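June, gone eleven at night

Third evening trying to get my lists into Pedivell. Typed in 76 tasks by hand becuase the import from Wastel choked on anything with a comma in it. Wastel was ugly but at least it opened fast.

Good bits: folders inside folders, and you can drag a job straight onto the calendar. Bad bits: no repeat every fortnight, only weekly or monthly. So bins are wrong already. Also it pinged me 17 times before lunch, found the setting in the end, under "Comfort" of all places.

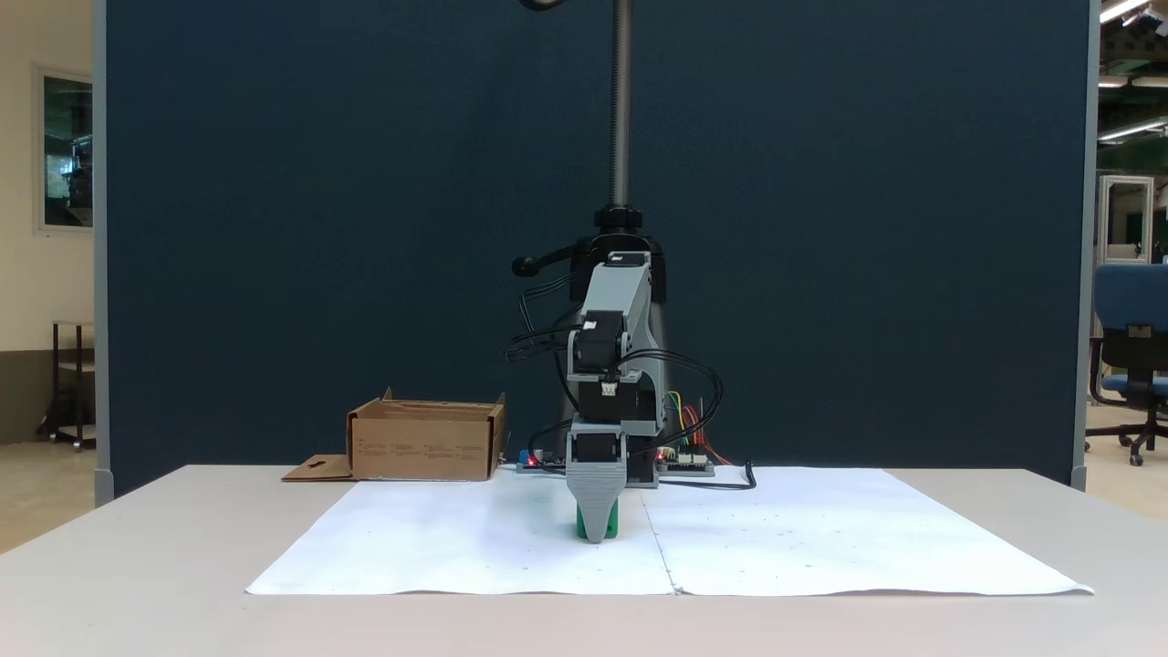
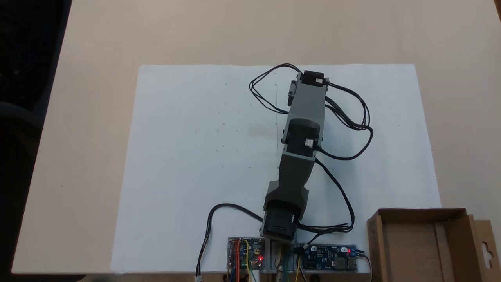 Posted by Murville desk diary

Right, where was I. Phone version. Doesn't sync unless left open, so bought milk twice. Wrote to support, got a reply in 3 hours, friendly, no fix. "On the list", they said. Whose list?

Tried Zoëga again too, the free one. Stops at 600 notes and I'm nearly there. Search is lovely though, wish teh other one had it.

Will give Pedivell till the end of the month. Tomorrow: tags, car insurance, ring dentist. Put them in. Set the dentist for nine. Bed.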